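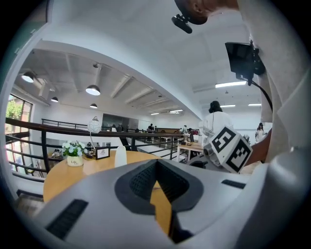 4.2 Table Use and Length of Stay

We recorded 3366 visits to shared tables over the 12 weeks of the study. A visit began when a person sat or stood at a table for more than five minutes and ended when that person left with their belongings. Short trips to the shelves or the restroom were treated as part of the same visit. Start and end times came from the sign-in sheets at Favville and from the Dromis booking system at Zomilmont and Avotiņš.

Length of stay differed more between times of day than between the three sites. Morning visitors tended to stay longer and to work alone. After 3 p.m. the tables filled with students, who came in pairs or small groups and often left together. Evening visits were the shortest at Zomilmont, where the last bus leaves before closing. At Favville, which is within walking distance of most homes in the district, evening visits were closer in length to those in the morning.

Table surface was recorded as a site variable. Figure 3 includes a small part of an orange wooden tabletop, with a person in white sleeves at the right. Wooden tops were coded separately from painted and laminate ones. We expected surface type to have some effect on where people chose to sit, as earlier surveys of reading rooms had suggested. No clear effect was found once distance from the windows was taken into account. Visitors who gave a reason for their choice mentioned daylight, noise and power outlets, in that order. Very few mentioned the table itself.

Booking had a stronger effect. At the two sites using Dromis, visitors with a reserved place stayed longer than those who walked in, and they were more likely to return the following week. Part of this difference may come from the kind of work being done. People who reserve a place probably have a longer task in mind before they arrive. We did not ask visitors to describe their tasks in detail, so the two explanations cannot be separated with the present data.

4.3 Missing Records

Sign-in sheets were incomplete on several afternoons in December, when the front desk at Favville was short of staff. Visits with no end time were left out of the averages but kept in the total. Reservations that were made and never used were removed from both. A small number of Avotiņš bookings covered two tables under one entry, and these were treated as a single visit.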